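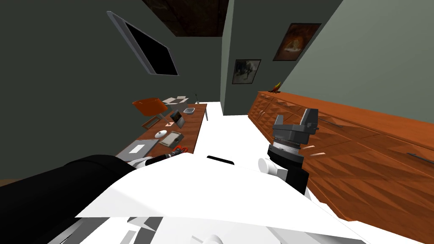
Setting Up Your First Household Task in Ralisa

If you have just bought a Ralisa license and are staring at the start window wondering what to click, welcome! I was in the same spot back in July, and I made most of the mistakes there are to make, so this guide goes slower than the one that comes with the download. By the end of it you will have a two-armed robot loaded into a furnished room, a cleaning task recorded, and a fair idea of whether the paid plan is worth your money.

For anyone who landed on this page from a search, Ralisa is the home-robot simulation kit from Holham. You drive a simulated robot through rendered rooms, save what you do as an episode, and use those episodes later to train or test a policy. There is a free tier and a paid one. I pay for mine, and Holham hasn't given me anything for writing this.

What you need before you start

A desktop or laptop with a decent graphics card. The installer checks for you and is pretty blunt about it.

471 GB of free disk space if you want every room. You can skip most of them at first, and I would.

A controller. Keyboard control works, but moving two arms with a keyboard is a good way to lose an evening. I use the Gaillard hand controllers, sold separately, and I'll mention their buttons where it matters.

Step 1: Install the base pack and one room

Run the installer and choose Custom when it asks. Tick the base pack, then tick a single room from the Trandthorpe set. Trandthorpe is the furnished-house collection, and it has the clutter you want (desks with things left on them, sideboards, drawers that open), so it makes for much better practice than the bare test room. The object library comes with the base pack and lists 1,129 items. You won't need to touch it today.

Go and make a coffee while this runs. Mine finished well after the coffee did.

Step 2: Load the robot and check your views

Open the room, pick the two-arm body with parallel grippers, and press Spawn. Your view may come up at a strange tilt the first time. Hold the left grip button on the Gaillard controller and roll your wrist until it levels out, or type a zero into the Roll box if you prefer keyboards. You can leave it tilted too, and the recording will be fine, but I get a bit seasick.

Now find the view menu. You get one head view and a wrist view for each arm. Switch through all of them before you move anything. The head view is for finding your way around, and it is nearly useless for judging how far a finger is from an object. I spent my whole first session working from it, and I knocked over more than I picked up.

Step 3: Choose a task

The Tasks tab sorts everything by difficulty. I'd suggest one of the cleaning tasks with a spray bottle and a stained picture frame. It asks for careful arm work without much driving around, and the marks on the frame are dark enough against the pale middle that you won't have trouble finding them.

Switch to the wrist view once the bottle is within reach. Line the fingers up so the top of the bottle is between them, then stop and look again before you close. This is the part to be patient with. Coming in a little too far to one side means a finger nudges the bottle away, and then you are chasing it across the floor.

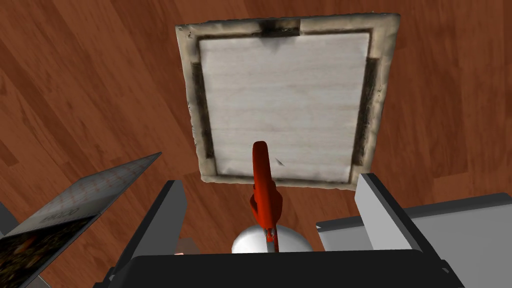
Wrist view of the frame task, with the red nozzle between the fingers.

Close the gripper slowly. On the Gaillard controllers the trigger is analog, so squeeze it gently — a full pull snaps the fingers shut. When the contact light in the side panel turns green, lift straight up a little before you try moving sideways.

Step 4: Record the episode

Press Record, do the task at a steady pace, and press Stop. Simple enough! A few things I wish I had known, though. Pauses get recorded too, so don't stop to answer the phone. Restarting a bad attempt is quicker than rescuing it. And give the episode a sensible name right away, or you will end up with a folder full of files called untitled, as I did.

Two copies of each episode are saved by default, one with pictures and one with joint positions only. Keep both until you know which you'll need.

Step 5: Try a drawer

Drawers are where I finally got the hang of depth. Drive up to the cabinet, open the gripper wide, and switch to the wrist view again. Approach with the fingers apart and keep an eye on the corner of the countertop, which is easy to clip when you are concentrating on the drawer below it. If you do bump it, back off the way you came in. Twisting the wrist to get free usually makes things worse.

Practice with the drawer partly open to begin with. Once you can push it in and draw it back out without catching a finger, set it to fully closed and try again from there.
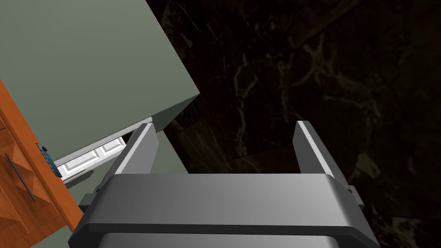
Which plan to buy

The free tier lets you store 1,000 episodes, and for one person learning on weekends that is plenty. I moved to the paid plan for the extra Trandthorpe rooms and the batch export, and I'm happy with it, though I do think export should have been free. Support answered my one email by the next morning.

My main complaint is the menus. The view settings live under Display, the wrist view settings live under Robot, and I still open the wrong one. If you change a setting and nothing seems to happen, check the other menu before you reinstall anything.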